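Office Supplies > Filing > Binders and Clip Folders

Billeck Clip Folder, Blue
By Bronwyn Kereama, April
Print this page | E-mail this page

Billeck says this folder will hold 200 sheets. I have my doubts. We got 56 pages of Keith Hapeta's lease paperwork into ours and I would stop well short of the claimed figure, whatever the packaging promises.

The covers are blue plastic and the metal clip sits on the spine strip, so the papers hang from the fold. Fine on a desk. On a crowded shelf I'd still pick a box file.

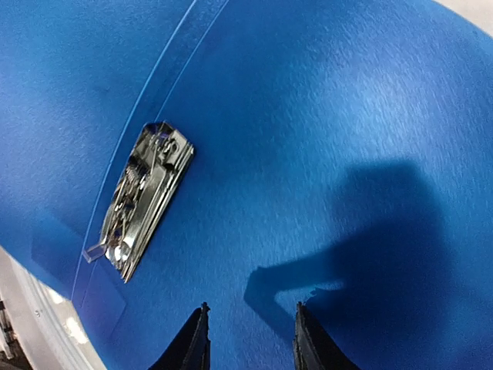 Reading time: 2 minutes

The plastic has a fine texture, which the maker calls "scuff resistant." So did Zallell about their last one, and Saskia McKinnon's was scratched all over in a month. The larger cover still catches the light, if you care about shine on a folder.

My main worry is the clip. It has a lot of small metal parts for a job a plain lever could do, and Billeck doesn't sell spares. If a spring goes, the folder goes with it.

Price is $11, sold singly. Digby Rakena thinks that's fair for a metal clip. I think it's steep for plastic covers, and the Feng version costs less. Buy one before you order a carton.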